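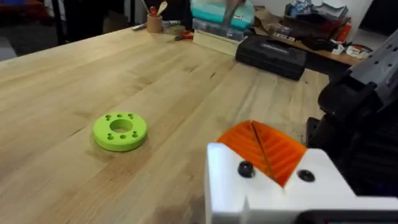
Figure 1. Lime-green printed ring on the workbench.

The Nimstead Woollen Mill and its Museum: a Local History Report

Final report for the second-year unit in Community Heritage

1. Introduction

Nimstead is a small river town that most people drive through on the way to the coast. It grew up around a woollen mill, and when the mill closed the town lost its main employer and a good part of its population. The mill office, a two-storey brick building on Price Street, is now the town museum. The rest of the mill is gone except for the chimney base and a length of the stone channel that fed the wheel.

This report looks at how the mill shaped the town and at how the museum tells that story today. I chose the topic after finding that the published material on Nimstead is thin. There is one centenary booklet, a chapter in a regional railway history, and a set of typed notes held at the museum. The booklet and the notes disagree on several points, and sorting out those disagreements took up a large share of the project.

2. Sources and method

I made four visits to the museum, three on weekdays and one on a Sunday, when it is open to the public from 1 p.m. The reading room is the former pay office. Researchers can use the wage books, two boxes of letters, the rate books for the town and a run of the local newspaper with gaps. Nothing can be borrowed, but photographs for study are allowed without flash.

I worked through the wage books first and entered the names, jobs and pay of the hands into a spreadsheet. I then compared the names with the rate books to find out where people lived. The newspaper was used to check dates. I also walked the river path from the mill site up to the weir at Dastside with a photocopy of an old survey plan.

Handwriting was the main difficulty. The clerk who kept the early wage books used abbreviations for jobs, and I could not work out all of them. "Pcr" is almost certainly piecer. I have left "Lk" as unknown.

3. Before the mill

European settlement in the district was pastoral. The flats at Dastside were taken up for sheep, and wool went out by bullock dray. The crossing at Nimstead had an inn, a smithy and a store. The survey plan shows a reserve for a bridge, but the newspaper was still complaining about the ford years later.

The typed notes say the inn stood where the bank is now. The rate books place it on the opposite corner, and the survey plan agrees with the rate books. I have followed the rate books.

4. The mill years

The mill opened in 1878. The centenary booklet gives an earlier year, but that appears to be when the land was bought. The first letters about machinery concern delays in getting it up from the port, and the first wage book starts in the year of opening.

Water was the reason for the site. The weir at Dastside turned part of the river into a channel that ran along the foot of the hill to the wheel. In dry summers the flow failed and the hands were stood down without pay. The wage books show these gaps clearly as blank pages. Steam was added later, and the chimney dates from that time. Several letters deal with the price of coal.

The mill made blankets, flannel and a heavy grey cloth sold under the name Lelleo. I could not find where the name came from. The booklet says it was made up by a manager's daughter, but gives no source. Lelleo blankets were sold by mail order, and the museum has a sample book with the swatches still pinned in.

At its busiest the mill supported a town of 2376 people. Price Street had two drapers, a butcher, a boot shop and a hall. The company owned the cottages on the river side, and rent was taken out of wages before they were paid. Families with three or more members at the mill got the larger cottages at the Dastside end. This is not stated anywhere, but it comes through when the wage books and rate books are put side by side.

The railway came as a branch line from the junction. It brought coal in and took cloth out, and for a few decades it also brought holidaymakers, who stayed at the guest houses near the weir. The newspaper ran a column on summer visitors with their names and home towns. After the line closed to passengers the guest houses did not last long.

5. Closure

The mill did well during wartime on contracts for blankets. After that the orders fell away. The letters stop well before the end, so for the closure I have relied on the newspaper. Weaving finished first, then spinning, and the finishing shed worked on for a short time using yarn from elsewhere. The machinery was sold at auction over two days in November.

Most of the buildings were pulled down for the brick. The office survived because the shire was using it as a store.

6. The museum

The museum has five rooms. Downstairs are the pay office, the main display on the mill, and a room on the railway. Upstairs are the domestic collection and a store that doubles as a work area. The catalogue lists 2577 items, of which a small part is on show. The cards were typed up over many years and the descriptions vary. Some run to a full page and others say only "tool".

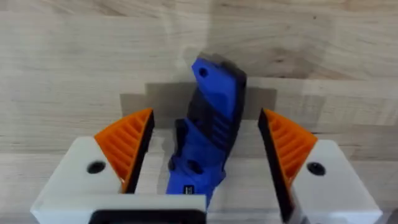
Figure 2. Blue plastic tool handle, upright.

The mill room is the strongest. It has the sample book, a carding comb, the time clock and a large plan of the buildings with the departments coloured in. The labels are clear and give dates. The railway room is mostly photographs, and many have no caption at all.

What is missing is the workforce. The displays say a good deal about the owners and the cloth, but very little about the people in the wage books. Women made up more than half of the hands in the first book, yet only one label mentions them. The cottages are not covered either, although several are still lived in and can be seen from the museum's front door.

7. Suggestions

A list of the hands, taken from the wage books, could be put on display or made searchable for family historians. My spreadsheet has been left with the museum and could be a starting point. The unlabelled railway photographs could be scanned and shown at the library, where older residents may be able to name places and people.

A marked walk from the museum to the Dastside weir would also be worth doing. The path already exists. The channel is overgrown past the second cottage row - I lost it there twice - and would need some clearing.

8. Limits of the report

I did not have access to company records held outside the town. The newspaper run has a gap covering the years when steam was introduced, so that section is weaker than the others. I had hoped to record interviews with former mill workers, but the ethics approval for this did not come through in time.

Sources

Nimstead museum: wage books, letters (two boxes), Lelleo sample book, typed notes.
Rate books for the town of Nimstead.
Survey plan of Nimstead and Dastside, photocopy.
Centenary booklet, no author given.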